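Cup drive passes halfway mark at Drenbridge

Drenbridge - The reusable cup drive at the Lesby hall has taken in 2,514 cups and tumblers, organizers said this afternoon. Target is 3,000 by the end of March.

Drop-off is at the side door, Leblanc Street. Bring them clean, lids off. Mugs OK, glass is not. Dark ones, light ones, any size.

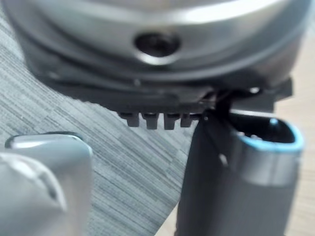
A dark gray cylinder with a light blue rim, open at the top.

Best single haul so far came from the Dramano offices - 274 in one go, boxed and ready. Another 62 were left by the door over lunch, no note. Whoever it was, thanks.

Sorting goes on untill 8 p.m. most evenings. Cups get checked for cracks, then stacked by size. Anything chipped goes in a seperate bin and gets recycled. The good ones go out to schools and sports clubs that want to quit buying disposables. A waiting list is open, sign up at the front desk.

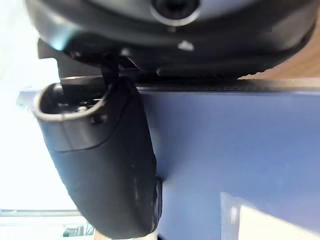 Flat blue surface at the hall, seen close up.

Still needed: lids, sturdy boxes, packing paper. No more straws please, plenty already. Parking is tight before 6 p.m. so use the lot behind Lesby if you have a full trunk. Doors open again at 9 a.m. tomorrow.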